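Site visit, Brernel works, 29/01/2021
Notes by Canan Kozan

Brernel maintains fitted rooms for hotels and clubs. The visit covered its planning office, where cabinet and room work is rehearsed in simulation before a robot is sent to a customer. The two-armed unit is called Farkley on the job sheets. Six people work in the office. Until November they were fitters.

A rehearsal starts with a room model. Wall, floor and ceiling finishes are loaded first, then the furniture. The operator drives the robot through the room and marks any spot where an arm runs short of space. Tight corners take most of the time. In the one shown to us, white wall tile meets a plain brown surface, with dark floor tile between, and the gripper goes in open.

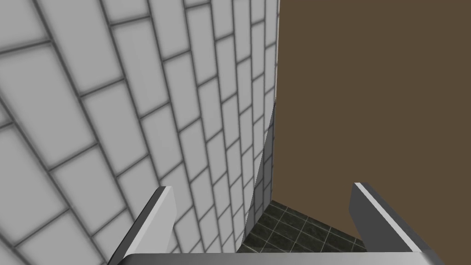
Aslı Değirmenci asked whether a fitter would not have judged that corner faster by eye. The reply was yes, for one room. The office runs 40 variations of each room overnight, and a fitter reads the failures in the morning.

That reading is now the main part of the job. Travel is down and kneeling work has nearly gone. Screen time is up, and two staff have asked for a split week to keep their hand skills. Management has agreed to a trial of 90 days.

The second demonstration was a cabinet approach along a narrow passage. The model has a marble-topped cabinet with a yellow drawer and a black handle. A black rifle lies across the top, with a small brown item by it. Both arms have to be tracked here, as one sits low near the drawer while the other is raised.
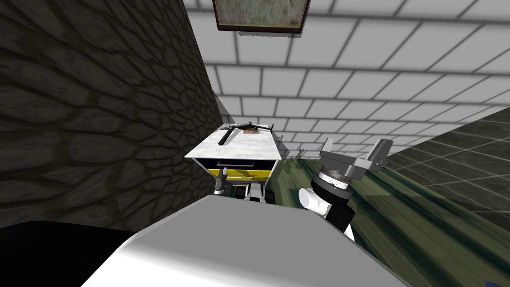

Less lifting is welcome, one of the former fitters remarked, but the pay grade still describes the old job and should be rewritten before the next intake. The office manager said a draft was under way and gave no date.

Training takes three weeks. Logs are kept for 1,000 runs and then overwritten, which the operators would like changed.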